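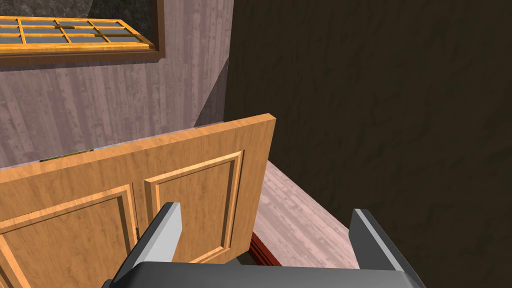

Wrist view in Stosura, gripper open at the cabinet door.

I've used Stosura for kitchen scenes since July, mostly to test a door-opening planner before it goes near hardware. Version 4 is the first one I'd pay for.

The wrist camera is the main reason. You get the fingers in view with the door behind them, and the wood grain and beveled panels give a feature tracker plenty to hold on to. Big plain areas like the brown wall are harder, and my depth estimates still drift there.

Planning is done through a plugin called Clarkis. It took me 15 minutes to set up. Collision checks between the fingers and the door edge are reliable, and I can queue up to 2,000 trials overnight on one desktop. The older Etow plugin crashed on long queues, so I don't miss it.

Complaints: there are three config files that all want the same joint limits, and if they disagree you get no warning. Some molding edges show small jagged notches — you can see one on the door, near the left finger — and my edge detector picks them up as corners. Aileen Dumlao on the support desk told me to mask them. I did, and it's fine, but I'd like cleaner meshes.

Contact forces on hinges also need tuning by hand. Budget a day for that.

Four out of five.

Volkan Karakaya, 18 January 2020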